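Print this page | E-mail this page

Equipment Planning Meeting, Minutes
November 12, 2021

In the chair: Bernadette Hennessy. Minutes: Treasa Duggan, again.

1. Second arm. Quotes are in from Skimach and Quintana. Skimach is cheaper until you add the controller, the mounting plate and the training day, at which point it is dearer. Quintana includes all of these and can't deliver before January. Bernadette asked which one we would regret less. Discussion was long. Quintana, by four votes to two.

2. Cord and cable work. The current arm stays on this through the winter. Treasa reported that nearly half the bench time goes to cords and cables, and that the budget line for them is still called "Miscellaneous." 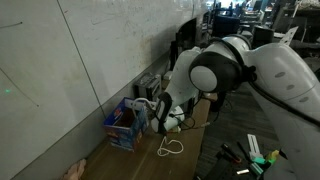
The line will be renamed. A request for nine more hours of bench time a week was cut to four, with the usual sighing.

3. Gripper fingers. Grurnier wants a yearly contract for spares. The meeting felt that a firm so sure we will need spares might make better fingers. We will buy two sets outright and look at the contract again when those are gone.

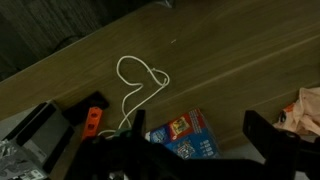 Item 3: gripper over the bench, with knotted white cord and blue box.

4. Filesach license. Renewal has gone up. It went up last year too, and these minutes expressed surprise then. Agreed to renew for nine seats and express no surprise.

5. Any other business. A new whiteboard was proposed and deferred. Bernadette to sign the Quintana order. Treasa to tell Skimach.

We use cookies to improve your visit. Accept | Settings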